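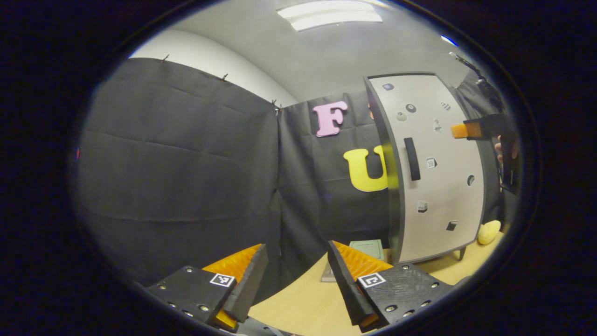
The Goltik Bench, and What Went Wrong With It

Welcome to the Clollilcombe workshop gallery, and thank you to everyone who wrote in after the open evening asking what had become of the Goltik grippers. I promised a page, and then I promised it again in October, and I'm sorry it took me until 3 February 2025 to sit down with a pot of coffee and get it done. If you're new, hello! We are a small shared workshop with more benches than heaters, and the Goltik is the two-fingered gripper we use for teaching an arm to do small household jobs. You hold one, you do the job by hand, and later the arm tries to do the same thing with the same kind of fingers. I've kept this as close to a gallery as I can manage, with notes for the people who like notes. Those who know me will have guessed that the notes got away from me.

At the bench

Two Goltik fingers over the pale wood tabletop, with the white cabinet standing past the far side. The orange ridged wedges are the grip pads, and the printed squares on the black plates are the markers that tell the software how far open the fingers are. Hold on to that second bit, it's the whole story.

Our cabinet friend

Several of you asked after the cabinet. Its front has a vertical black handle, a round black knob, a little white figure sticker that I am fonder of than I should be, and a code sticker near the handle. We work the door and the handle over and over. Most of what follows happened at this door.

The letters at the back

An F and a U in foam, pink and yellow, on the black cloth. I have had more mail about the letters than about the fault. They're staying up.

Small things on the table

A faded green book on a flat gray slab, and a soft yellow lump over by the cabinet. Books are harder than they look for a gripper like this one. A thin cover slides, a thick one wants more opening than you expect, and a soft thing will forgive you nearly anything. We should all have started with soft things. I certainly didn't, I started with a teacup (it was my aunt's, and she has been very good about it).

The second gripper

Off to the right another black finger reaches in, orange pad at its tip, with part of a hand faintly there behind it. Working with two hand-held grippers takes some getting used to! You find that you want to scratch your nose and have nothing to do it with.

The day of the pinch

Now for the part I have been putting off. We had taken a long set of cabinet demonstrations and the arm had been running them back for most of the afternoon, quite nicely, opening the door and closing it and opening it again. Nicanor Zavala was at the bench with me. The arm reached for the handle, came in a touch to one side, and stopped against it with the fingers only part closed. We had seen that before. The usual thing was to pause the program, put a hand in, ease the fingers off the handle and start over.

So Nicanor paused it and put his hand in, and the fingers closed on his thumb.

He is fine. I want to say that before anything else and I probably should have said it higher up the page. He had a red mark and a bruise that went through some interesting colors, and he finished his sandwich with the other hand. The pads are soft and the motor is a small one. But neither of us had told those fingers to close, and I didn't sleep very well that night thinking about the school group we'd had in the week before, all leaning over the table with their elbows on it.

What we thought it was

I was certain it was the motor driver. I had been grumbling about that driver for months and here it was, caught at last. I swapped it for the spare, which took the rest of the day, and the next morning the fingers did the very same thing on an empty grip with everybody standing well back. I apologized to the driver. It's back in and working perfectly well.

Then we blamed the pads. Leopold Haslinger, who built our first pair of fingers and who still comes over when we sound worried enough on the telephone, went through the whole box of 12 pads with his reading glasses on, bending each one between his thumbs. Two had a small tear at the base and went in the trash. They would have gone soon enough anyway, but a torn pad doesn't make a gripper close by itself, and Leopold said so while he was still throwing them away.

What it was

It was a marker. One of those printed squares had begun to lift from its plate along one side, so little that you had to lay a fingernail against it to feel the step. When the finger was out in the open the marker sat down flat and the reading was fine. Push the finger sideways against something firm, such as a cabinet handle, and the loose side curled up, and the software saw a tilted square and made the best guess it could. Its guess was that the gripper was open all the way to 80 millimeters, when there was barely room in there for a thumb.

That would only have been a wrong number on a screen, except for a thing I'm less proud of. Our pause button stopped the arm. It did not stop the fingers. The fingers had their own little loop which carried on holding whatever opening they had last been asked for, pause or no pause. They had been asked for something narrower than what they believed they had, so they closed, and they would have gone on closing. I wrote that loop myself, a long time ago, so that the arm wouldn't drop things when paused, and it never crossed my mind again.

We proved it with a carrot. Leopold held it with kitchen tongs, I curled the marker with the tip of a pencil, and the fingers came together on the carrot as calmly as you like. Nicanor asked to keep the carrot. It was in the workshop fridge for longer than it should have been.

What we changed

Pause now stops everything, fingers included. If the gripper is holding something when you press it, the fingers stay where they are with the motor current cut back, and yes, heavy things will slip out. Put a towel underneath.

The red button on the side of the bench cuts power to the fingers as well as the arm. It used to be the arm only. I went and checked the wiring on the other bench the same evening and that one had been done properly from the start, by somebody more careful than me.

The software no longer trusts a marker that jumps. If the opening changes faster than the motor could possibly have moved it, the fingers go slack and the screen turns yellow. For the first few days it turned yellow every time the sun came round through the side window, and Nicanor sat there with a paper parasol from somebody's birthday until we had it settled.

Markers go on with Rustine adhesive now, over a plate that has been wiped and left to dry. I'd been using a glue stick. Please don't write in about the glue stick, Leopold has already covered it.

And hands stay out of the fingers. If something is stuck, press the red button first, then ease it free. There's a wooden spoon hanging on a string at each end of the bench for poking.

The lost runs

The sad part for the patient people among you is that we had to throw away 40 demonstrations. We went back through them and couldn't say for certain when the marker had started to lift, and a recording with a wrong opening in it teaches the arm a wrong thing, very faithfully. A few of them were lovely. There was one door opening by Nicanor that was so smooth I'd been showing it to visitors. Out it went with the rest. We have been redoing them in the evenings, and I will say the new ones are better, probably on account of how much practice we've had at that blessed handle.

Thank you

To Schnyder, who supplied the new plates, with a slightly recessed square so that the marker has an edge all the way around it to protect it. They sent them without a bill and with a very kind letter. To Leopold for the glasses and the tongs. To Nicanor, who was cheerful about his thumb from the first minute and who wrote the new bench card himself, in large letters, and laminated it, and then laminated it again when the first one came out with a hair in it.

If you have a Goltik of your own

Run a fingernail round the edge of both markers before you start. Then press pause with the fingers half open and nudge one of them sideways with a spoon or a ruler (never your finger!) and watch whether it tries to close. If it does, you have the old loop, and I'd ask you please to leave it switched off until you've written to me. The new version is free to anyone who wants it and I'm happy to talk you through putting it in. I'm at the workshop most afternoons. If the phone rings a long time, keep holding, I'm likely at the far end with both hands full.

Copies of the bench card are in the rack by the door, next to the tea towels.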